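Wudadau's planner no longer waits for a full map. The Tanus release, led by Tomás Ó Briain, replans every 38 milliseconds from the wrist view alone and scores each grasp before the arm commits. On the Skemmont log set it rejected 955 of 1,859 candidate grasps, most for poor clearance at the fingertips.

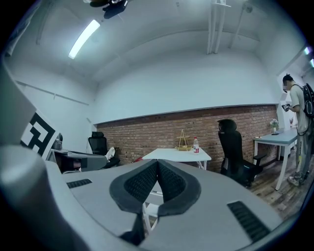 Wrist view with the mesh-padded fingers meeting near their tops, fiducial marker at left.

Marker pose is still the weak point - at steep angles the estimate drifts by 3 millimetres, and the controller slows to compensate. Ó Briain expects a fix in April.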